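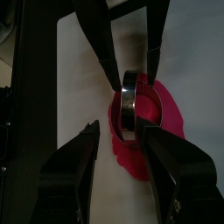 Two grippers, one ring

So I finally got to the ring handoff, the one Saranya Chettiar has been bugging me to try! One arm brings the ring over, the other one takes it above the red dish. I ran it 36 times with the old fingers and dropped it 9 times, mostly because shiny metal drives my wrist camera nuts. The narrower fingers are kinder to it, I think (less to bump into), but they slide more. Next up is a strip of rubber on the tips, and then I'll go for 100 tries in October.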